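I stopped drinking coffee after lunch in June. I had been on four cups a day for years, the last one usually at four in the afternoon, and I was awake until one most nights.

The first week was dull. I had a headache on Wednesday and went to bed early with it. After that I slept better, though I still woke up once or twice. Kamil at work switched to black tea at the same time and says he feels no different.

I kept the morning cups. I buy the Stistow dark roast, grind 17 grams and let it sit in the press while I make lunch to take with me. In the afternoon I drink water, or mint tea if there is any left.
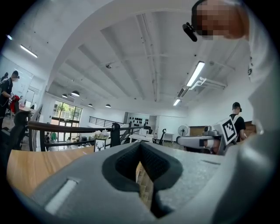
Do I miss the four o'clock cup? Mostly on long days, when I have up to 90 minutes of work left and would like a reason to get up from the desk. I walk to the mailbox and back.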